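From: Dymphna Cullinane
To: madigan-pantry list
Date: Jun 20, 2025
Subject: Re: [madigan-pantry] The snack shelf, again

Kieran Mac Carthaigh wrote:

> I went to the second floor kitchen for one packet of crackers and had
> to move eleven other things to reach it. Two of them fell on me. I
> propose we stop pretending the shelf is a system. Could whoever orders
> the dry goods please put like with like, and could the rest of us be
> told which things are soup and which things are snacks? I ate
> something last week with a spoon that I now believe was meant to be
> dissolved.
>
> Also, who keeps saving the paper bags?
>
> Kieran

Kieran,

I'm sorry about the crackers, and sorrier about the spoon. Taking your points in the order that suits me.

The shelf was a system once. Rainer built it in September, with labels, and it held up right until the first time somebody was hungry. The labels are still there. The one that says TEA has had rice vinegar behind it since the Kerorlow people visited, and I have stopped fighting it.

What I've done instead is buy baskets. They're the plastic kind with little square holes all over the sides, so crumbs fall through onto the table, where at least we can see them. The idea is one basket per kind of food. You take down the basket, root around in it like a civilized person, and put the basket back. Nothing falls on you unless you drop the whole thing, and then you'll have a cleaner story to tell.

I started with the seaweed because it was the worst offender. Those packets are slippery and nearly every one of them is some shade of green, so they'd spread along the back of the shelf like moss. They stand up quite well when they've got something to lean on.
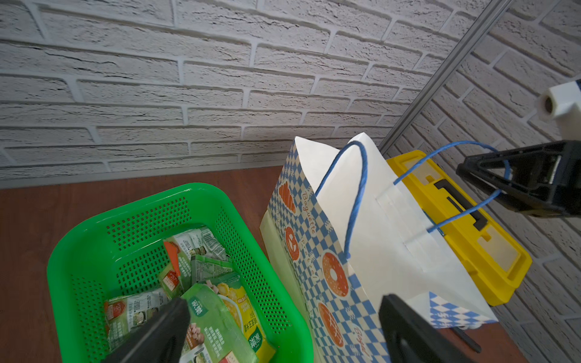
The green basket on the long table, with one of the bakery bags.

If you can't read the packets, look for 紫菜. That's zicai, or laver, the thin dark seaweed that goes into soup. It's printed nice and big on the clear-ish green pouch at the front, and again down in the corner of the yellow one with the bowl of corn on it. Kidus tells me that if it says 紫菜 and there's a picture of a bowl, you should read the back before you put it in your mouth. Some kinds are for nibbling straight from the packet and some want boiling water first. I suspect this is where you and the spoon parted ways.

Kidus has offered to write "SOUP" or "SNACK" on everything in marker as it arrives. I said yes before he could think about how much arrives.

On quantities, because Eamon asked me off list and I'd prefer to be scolded in public: the dry goods money is 200 a month. It has been 200 a month since before I took this over, when there were fewer of us and Rainer brought his own lunch. I'd like to get 28 people fed on it and I mostly do, provided none of you discovers cashews again.

As for the bags, it's me. I keep saving the paper bags. The blue and white checked ones from the bakery are a good stiff paper and they stand up by themselves, and I find the pretzel cheering. I use them for carrying empties down to recycling and for sending people home with whatever we over-ordered. I accept that there may be too many behind the door. If you want one, take one. If you want nine, I will not ask questions.

(Yes, it says Baguette, Pretzel and Bagel up the side in orange. No, that is not a list of what's in it. Two people have now asked me where the baguettes are.)

Still to sort out:

Crackers. These get the next basket, in your honor.

Noodles. Too tall for any basket I own. Suggestions welcome, but please measure the noodles before suggesting.

The jar from Tedel with no lid. I've put a saucer on it. If it's yours, come and claim it and bring a lid.

The tin at the very back marked "Ralulton, do not open." I haven't opened it. I have shaken it. If anyone knows what it is, a private message would be fine.

I'll do the rest of the shelf next week, when I've been to the shop. Until then please put seaweed back in the seaweed basket, upright, pictures facing out. Folding the top over and tucking it under another packet doesn't count as closing it. There are clips in the drawer with the batteries.

Dymphna

P.S. Rainer, may I take the TEA label down? I can leave it up if you're attached to it.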